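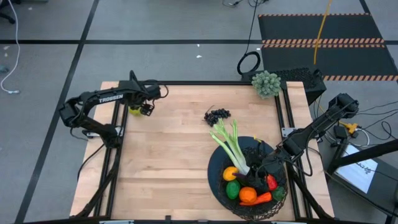

Ticket: Shared calendar shows bookings one hour late
Product: Tiven Calendar, hosted
Opened by: Adjoa Odoi, Ofori office
Assigned to: Dede Korletey
Priority: 3
Status: Resolved

Adjoa Odoi, 9:10 am
Since the February update, every booking made from the front desk shows up an hour late on everyone else's calendar. A 2:00 pm booking shows as 3:00 pm. It looks right on the front desk computer. We have had people turn up for rooms that were already taken. Bookings made from phones are fine.

Dede Korletey, 9:35 am
Thanks. Please send the time zone from two places: the computer's own clock settings, and Settings > My Account > Region in Tiven. Also tell me if old bookings moved or only new ones.

Adjoa Odoi, 9:52 am
Computer clock is correct. Region in Tiven is blank – it just says "Select". Only new bookings are wrong. The old ones stayed where they were.

Dede Korletey, 10:20 am
The blank region is probably the cause. With no region set, the update falls back to the server's zone when it saves. Please pick your region, save, sign out, sign back in and make a test booking.

Adjoa Odoi, 10:41 am
Did that. Test booking is still an hour late. Region is blank again when I go back to the page.

Dede Korletey, 11:05 am
Passing to Naa Bonsu to look at the account record.

Naa Bonsu, 1:15 pm
The front desk account was brought over from Brulis, and the import left it with a locked profile. The page accepts a change but the change is never written. I unlocked the profile and set the region from our side. Please sign out, clear the browser cache and try again.

Adjoa Odoi, 1:40 pm
Test booking now shows the right time on my phone and on Ekua's computer. What about the ones already saved wrong? There are 20 of them.

Naa Bonsu, 2:05 pm
I can shift those in one batch. It will not send new invitations. Please don't edit them by hand until I confirm, or they will be moved twice.

Naa Bonsu, 2:30 pm
Batch done. All 20 moved back one hour.

Adjoa Odoi, 3:10 pm
Checked against the paper book and they match. Ekua Osei has one repeating booking that still shows late from the second week on.

Naa Bonsu, 3:25 pm
Repeating bookings keep their own copy of the zone – I missed that. Fixed on the series. Ekua should refresh the page.

Adjoa Odoi, 3:40 pm
She says it is right now. OK to close.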